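Tully: a pile of snack and pantry words

Hi! Tully is a plain word list I've been putting together since last June, and it covers what people call the food they keep in the kitchen and eat between meals. It has about 2,000 entries, all in everyday American English, with a note on where each one came from. I started it for a crossword app called Alis that I was tinkering with (still not finished, please don't ask) and the list ended up being more fun than the app.

What's in the folder

tully_main.csv is the one you want. One row per word or phrase.
tully_regional.csv holds 300 terms that only turn up in certain parts of the country. Lots of arguments in there about candy.
tully_maybe.csv is the junk drawer. Stuff I couldn't find twice, or that I suspect my cousins made up.
CHANGES.txt is my diary, more or less.

Columns

term: the word itself, lowercase unless it really needs a capital
kind: sweet, salty, drink, baking, other
source: conversation, cookbook, store flyer, letter
note: whatever I felt like writing that day
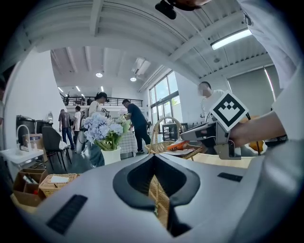
The source column is a bit lopsided. Store flyers gave me 700 entries because my aunt keeps them in a box going back years and let me take the whole thing home, so if you sort by source you'll see a lot of sale language like "family size" and "fun pack." I left those in. They're real phrases that real people say out loud, and I like them! If you'd like a cleaner list, filter out flyer rows and you'll get something closer to how folks talk at the table.

How I decided what counts

If I heard it from two people who don't live together, it went in. If I read it in one cookbook and never heard it again, it went to maybe. Brand names are out, apart from the ones that have turned into ordinary words, and I'm sure I've been inconsistent about that. Gwenllian Foulkes went through the whole baking section for me and fixed a pile of spelling (I had "snickerdoodle" four different ways), so thank you, Gwenllian.

Plurals are a mess. Sometimes I kept both forms, sometimes just the one I heard first. I keep meaning to sort it out.
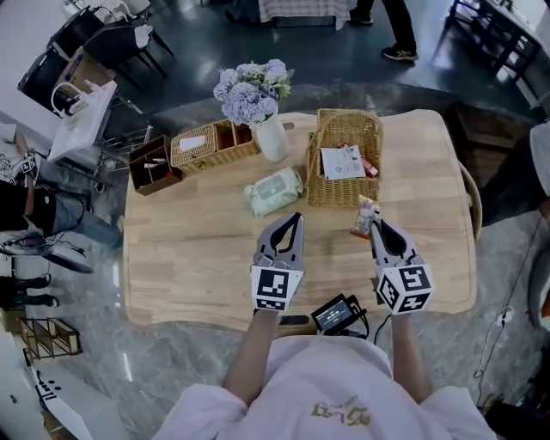 Loading it

Any spreadsheet program will open the files. They're saved as UTF-8, and if your accents look funny (jalapeño, mostly) then check your import settings before you write to me. The notes column has commas in it, so those cells are in quotes. Splitting on commas by hand will end in tears, I've done it.

Known problems

- "bar" is listed under both sweet and other, and I can't make up my mind
- a few of the drinks are really soups
- 4 rows in the regional file have no region, oops
- the notes get cranky toward the end of the alphabet

Using it

Take it, change it, put it in a game, print it and stick it on the fridge. A mention of Tully would be nice if you publish something. If you send me new words, please say where you heard them and what the person meant, even if it seems obvious to you. My next batch will be lunchbox words, and I've already got a page and a half of names for the end piece of a loaf of bread.

Last updated Tuesday, April 11, 2023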